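Condensation on the inside of a kitchen window over the sink - glazing, humidity or ventilation?

Asked in Windows, Doors & Glazing
14 answers hidden - showing top 3
Shares: 87

I have a double-glazed window above the kitchen sink in a house in Prukunthorpe. Since October it has been wet on the inside most mornings. The water collects along the bottom edge of the glass and then runs down onto the sill. The paint on the sill has started to lift at one end.

Facts as I have them:

- Window is a fixed unit with a timber surround. It does not open.
- The extractor hood is over the stove on the opposite wall. It recirculates through a charcoal filter and is not ducted outside.
- Heat is set back overnight and comes on again at 6 a.m.
- A cheap hygrometer on the counter reads 60 percent relative humidity in the evening and higher by morning. I have not calibrated it.
- The other windows in the house fog a little at the corners but do not run.
- The base of the window sits just above the backsplash, so there is no radiator or heat register under it. The nearest register is in the toe kick, and it was blocked by the previous owner.

A window company quoted me for a replacement unit with a coated pane. Before I pay for that I would like to know whether the glass is the problem. The seal does not look failed. There is no mist between the panes that I can find, even with a flashlight held at an angle.

I am also part way through planning new wall cabinets next to the window and would prefer not to do the work in the wrong order.
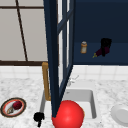 3 minute read

The main question is whether this is a glass problem, a humidity problem or an airflow problem, and how to tell them apart without paying for a survey. The secondary question is whether a cabinet close to the window makes it worse.

Comments: 3

Answer 1 (accepted)

It can be all of them, but you can separate them with a thermometer and a week of readings.

Condensation forms when the surface of the glass is below the dew point of the air touching it. The dew point depends on air temperature and relative humidity together, so the humidity figure alone does not tell you much. For air at 68 F and 60 percent, the dew point is a little over 53 F. If the inside face of your glass drops below that, it will get wet. An older double-glazed unit with metal spacer bars will do this along the bottom edge on a cold night even when the seal is sound. The spacer conducts heat out at the perimeter, and the cooler air inside the room settles at the foot of the glass. Your description of water starting at the bottom edge fits.

What I would do, in order:

1. Check the hygrometer. Put a bottle cap of table salt, dampened to a paste, in a sealed bag with the meter and leave it overnight at room temperature. It should read 75 percent. Note the difference and correct your readings by it.

2. Tape a thermometer probe to the inside of the glass, low down, and read it at bedtime and again before the heat comes on. Write down the room temperature and humidity at the same times. A dew point table will give you the rest.

3. For three nights, hold the overnight setting within a few degrees of the daytime setting. A deep setback lets the glass and the surrounding wall cool while the moisture from cooking and dishwashing is still in the room.

4. Unblock the toe kick register. Moving warm air near the sink wall raises the glass temperature, and it costs nothing to try. Check that the duct behind it is still connected before you remove the cover.

If the corrected humidity is above 50 percent every morning in cold weather, the house is damp enough that new glass will only move the problem to the next coldest surface. If it is at 40 percent or below and the window still runs, the glass or the edge spacer is the weak point and the quote is worth looking at again.

The recirculating hood is a separate issue. Charcoal takes out odor and does nothing for water vapor. A ducted hood, or a small wall fan run during cooking and for a while afterward, will take out more moisture than a portable dehumidifier will.

On the cabinets: a closed door does not matter much. A cabinet side tight against the window return can leave a pocket of still air on that edge. Leave a gap of 3 inches if the layout allows it. On an outside wall, check for cold spots behind the cabinet as well, as that is where mold will show up later.

Do the sill last. Let it dry fully, scrape it back to sound paint, then prime the end grain.

Helpful: 766

Answer 2

Mostly agree with the above. Two additions.

Check the outside caulk joint. I had the same symptom at a house in Usness and part of the water was rain coming in under the frame. It looked like condensation for most of a winter. Dry the sill, tape a square of foil to it with all four edges sealed, and look the next day. Water on top of the foil came from the room. Water under it is coming through the sill.

Also, ask what spacer is in the quoted unit. The quote will usually name the coating and leave the spacer out. A coated pane on a plain aluminum spacer will still get wet at the bottom. You want a warm-edge spacer, and you want it in writing. If the timber surround is sound you can have the sealed unit swapped and keep the frame, which should be cheaper than what they quoted.

Helpful: 60

Comments: 1

Answer 3

just get a dehumidifier. we have a Remum one in the kitchen and the windows are fine now. empty it every day or it shuts off. also wipe the glass in the morning

Helpful: 3

Share this question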